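The black cabinet in the sitting room

2024-12-29

The small black drinks cabinet at Rivadeneyra House has moved to the sitting room, against the pale wall. It used to stand in the passage by the post boxes, where the door caught people's elbows. Several residents asked for it to be near the seats, and the move was agreed at the last house meeting.

It is low enough to reach down into from standing. The door has glass in a black frame and opens on the right. Please open it gently and let it swing round by itself. The top marks easily, so use one of the cork coasters from the drawer in the kitchen if you put a cup down. Plant pots should stay on the windowsill.
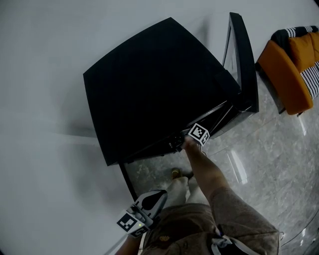
What goes where

Zoila Castaño has taken over the stocking and has changed the order a little. Tall bottles go on the bottom, cans above them, and anything small goes on the top rack with the label facing out. New stock goes to the back. If you take the last of something, write it on the sheet inside the kitchen cupboard and it will be on the next order.

The order goes to Flonderance and comes once a month. We spend up to 300 on each one, snacks included, and the price list has not changed since May. Tea and coffee are ordered separately.
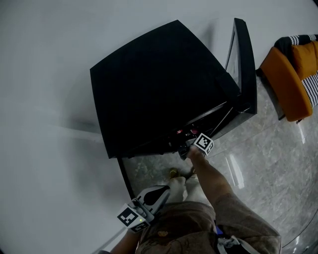

The cabinet with its door open. The orange seating is just across the floor.

A few people asked whether they can keep their own drinks in it. You can, as long as your name is on them and they fit without moving the shared ones. Glass bottles that have been opened should go in the kitchen fridge with the cap on. Food does not belong in the cabinet, and that includes chocolate, which was found melted on a rack in the summer and took a long time to scrape off.

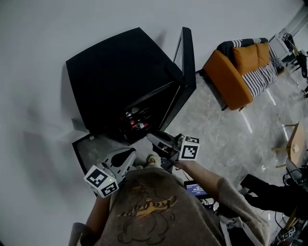 Zoila wipes the racks down when the order comes in. Between orders, wipe up anything you spill with warm water and a drop of washing-up liquid, and dry it with a soft cloth. The spray cleaner leaves streaks on the glass. The floor tiles need drying too if something drips on them, as they get slippery.

Cans that will not stand straight should be laid down behind the bars so that they can't roll out when the door is opened.

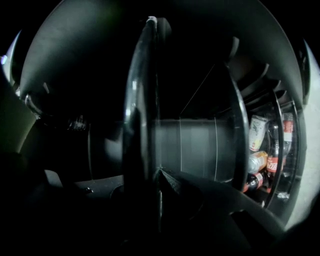

Drinks on the right, behind the curved black bars.

The striped blanket stays with the orange seats and will be washed in the new year. Spare coasters, 20 in a pack, are in the hall cupboard. Money for drinks goes in the tin next to the kitchen sheet, as before.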